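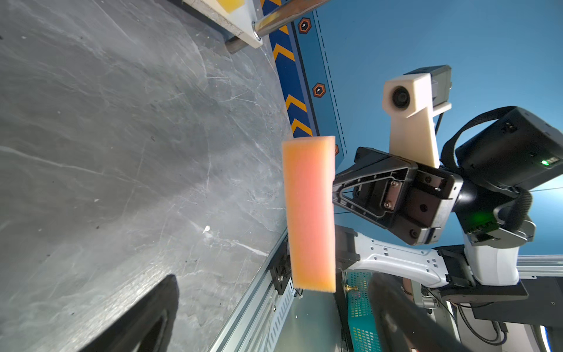

Can a machine clean the kitchen yet? A talk with Wiesława Tokarz

Wiesława Tokarz worked for many years in hotel cleaning before she joined Kistora, where she now decides which chores the robots should try next. I expected her to defend the machines. Instead she began with the wiping of a table.

"People think this is the easy one," she told me. "You take a sponge, you move it, finished. But a person feels the table through the sponge. When there is dried jam, the hand knows it and pushes harder. Our arms push the same everywhere, unless we teach them."

Her team keeps a list of small household and shop tasks, and each task is tried again and again. In September they made 325 attempts at wiping with a foam sponge. In 265 of them the table was clean enough that Tokarz herself would accept it. I said that this sounds good. She shook her head.

"In a hotel, if one table in five is sticky, you lose your job. For a machine it is progress, yes. For a guest it is a sticky table."

What goes wrong most often? According to her, it is the moment when the sponge must pass from one arm to another. Foam is soft and it changes its shape under the fingers. If the first arm holds too hard, the sponge bends and the second one closes on a corner. If it holds too lightly, the sponge turns. "With a box you know where the box is. With a sponge you only know where it was," she said.

I asked why one arm should give the sponge to another at all. She answered that tables in real kitchens are long and arms are short. A person simply walks to the other side.

Kistora also did a trial in the shop Mumosari, in the town of Jumarov, where the task was to wipe the counter after closing and put fallen packages back on the shelf. The packages went better than Tokarz had feared, the counter worse. The staff had one complaint above all: the time. One counter took some 32 minutes, and a shop assistant does it between two customers.

"They were very polite with us," Tokarz remembered. "One lady waited until the robot finished, and then she wiped the counter again."

She is more hopeful about work that can be done at night, when the speed is less important. Sorting returned goods is one such job, and folding simple towels may be another. A cafe called Fontes has asked for a machine that can clean its tables before the morning, and she has not refused. But she told the owners to wait for 2 years and to keep their cleaners in the meantime.

And at home? Here she became careful. Every kitchen is different, she explained, and people leave things on the table – keys, bills, half of a sandwich. The robot must decide what is dirt and what is not, and this decision is harder than the movement itself.

At the end I wanted to know whether she would take one of these robots into her own apartment. She laughed for the first time in our conversation.

"For the windows, I would take it tomorrow. But it cannot do windows."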